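Search reviews Go
5 min read

Holtside Play Food Set: a long look at a small basket of groceries

I have wanted to write about play food for ages. We have been through a lot of it in this house, between my own two and the cousins who come over on rainy afternoons, and I've formed opinions that are probably stronger than the subject deserves. My first set was a hand-me-down with a loaf of bread that smelled like somebody's basement, and the one after it was felt, which I loved and the dog loved even more. So when my sister asked what to get her youngest for a third birthday, I told her to hold off until I'd spent some real time with the Holtside set. I bought mine in November and we've been "cooking" with it ever since.

There are 13 pieces in the box, which seems to me a very sensible number. I once owned a tub from Zornton that had so many tiny slices and leaves that I was picking lettuce out of the vacuum for a year. With this one you get a proper banana, a red bell pepper, a couple of donuts and so on, everything in one piece and big enough for a small hand to hold on to. Nothing comes apart with hook-and-loop dots, and I'll come back to that, as it may be a dealbreaker for some of you.

Let me start with the banana, my favorite by a mile. It's plastic, with a real curve to it and a darker end, and it has been a telephone at least as often as it has been lunch. My son answers it very formally. (It's usually his grandmother calling, and she usually wants soup.)

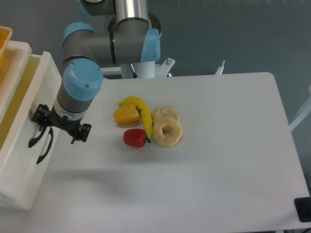
Banana, red pepper and donuts from the Holtside set, out on our white table.

The donuts were the surprise for me. I expected something in bright pink with painted sprinkles, and they're a pale tan color, close to what you'd bring home from the plain old bakery on the corner. They've got a clear hole through the middle, so of course they also get worn on fingers and stacked on the handle of a wooden spoon. My daughter, who is older and has standards, wanted frosting. I like them plain. They look right next to the vegetables, and the whole lot has the feel of an ordinary grocery run, which is what I was hoping for.

The red pepper is nicely done too, with its little dark stem, and it rests on its side quite happily. The yellow-orange piece is the one that causes arguments at our house. It has been a pepper, a chunk of pineapple and, for one whole week, cheese. I think that's fine! Children don't need everything settled for them, and it goes into the soup either way.

Now for the grumbles. The first is that there's nothing to cut. If your child is in the chopping stage, and it's a long and glorious stage, this set will feel a bit quiet, and you'd be better off with the Bandetard cutting board set, which comes with a wooden knife and makes a very satisfying crunch. The second is storage. The box it comes in is thin cardboard and ours gave up within a month, so everything lives in a drawer now. I'd have gladly paid a little extra for a basket with a handle.

Cleaning is easy enough. I wash ours in a bowl of warm soapy water and lay the pieces on a dish towel – the donuts hold a little water in the creases, so turn them over once. The leaflet says up to 30 minutes of drying time. I leave them out overnight out of habit.

I paid full price at Tóth, the toy store near the library, and I'd pay it again. For a child of 2 or 3 who wants to feed everybody in the room, it's a lovely first set, and it mixes well with whatever pots and plates you already have. Four stars from me, with the missing star going to that box. 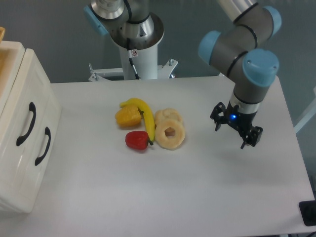 Asnakech Bogale: We've had the same set for two winters and I agree about the box, ours didn't even make it to New Year's. I keep the food in an old bread tin and my girls think the tin is part of the game. Do you know if the Bandetard knife works for left-handed kids? My little one gets so frustrated with the one we have.

Contact us | © Kitchen Corner Toy Reviews | Back to top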